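Cell 2 notebook, Kekgate bench
April 23, 2023
LY

Left hand back on after the thumb tendon swap. Latrice did the swap, I did the rest. Writing this down properly becuase last time in February we had nothing to go on but a sticky note.

Order we did it in:
- arms to park, e-stop in, wait for the drive lights
- hand off at the wrist flange, 6 screws, torque to the card value on the way back in, NOT by feel
- connector reseated. Pins fine. Strain relief was the bad bit, clamp had crept back toward the elbow and the cable was pulling every time the wrist rolled
- homed fingers with nothing in reach, then again. Second home matched first. Good
- loaded the old hand offsets (Schumacher file), then redid the left ones from scratch anyway. Old thumb value was way off with the new tendon, no suprise

Wrist roll on left still limited in software until we trust the clamp. Don't lift the limit without telling me. Latrice wants a printed saddle instead of the clamp, she has a drawing started in the Brotus folder. Fine by me as long as it can come off without pulling the hand.

Right arm: didn't touch the mechanics. Wiped down, checked screws on the forearm shell, one was proud, nipped up. Cable on that side has plenty of slack, maybe too much. Want to keep the loops away from the table edge.

Then the board checks. Slow speed, one hand on the stop. Watching clearance over the raised plates and whether cables snag when both arms are over the board together.

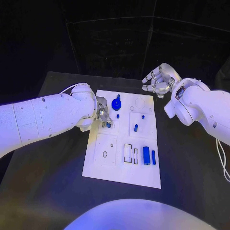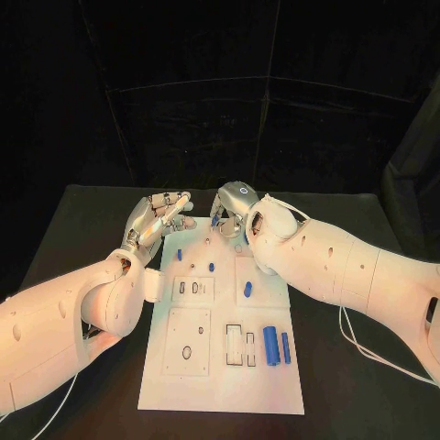
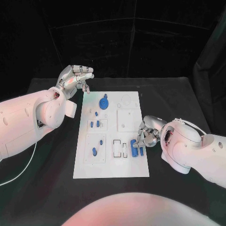
Left hand refit, board checks, both arms over the board. Cream rod in the left hand in the second one only.

Notes from the checks
Approach over the upper left of the board is ok. Fingertips come in lower than the model says, so I raised the hover height by 7 mm on the left only. Leave right as is.

Grip on thin stuff is the thing to watch. New tendon is stiffer and the thumb closes a touch early, so the rod wants to rotate. Dropped thumb speed, left force alone. Better. Would like a proper log of it, not just me squinting.

Small pegs: right hand first, always. The left thumb isn't tuned enough for them yet and I don't want it jabbing a plate.

Big and small cylinders at the lower right: approach with the fingers already curled or the knuckle clips the neighbor. Latrice put a waypoint in for this. It's named temp_3, please nobody delete it, I'll rename it when I have a minute.

Board itself shifts if you lean on it. Re-taught the board corner before and after, small drift, put it down to me bumping the table. If it drifts again with nobody touching it then we have a real problem and I'd look at the head mount first.

Ran 12 dry cycles on the left after all that, no faults. Wrist temp normal. Then stopped for lunch and forgot to save the offsets, had to retype them off the scrap paper. Saved now, under today's name, old file kept next to it.

Still to do
- 100 cycle soak on left, thumb only, then all fingers
- strain relief, saddle or new clamp, whoever gets there first
- order tendons. We used the last spare. Hodelano had them last time, part number is inside the lid of the grey box
- same check on the right hand before it decides to go too
- torque card is nearly unreadable, reprint
- move the wrist procedure out of this notebook and into the cell binder

Latrice has the cell this afternoon. Speed override is still down at slow, I left it there on purpose. If the thumb starts clicking stop and pull the hand, don't try to tune around it. Old tendon is in a bag in my top drawer, frayed right at the pulley, worth a look before we fit the next one.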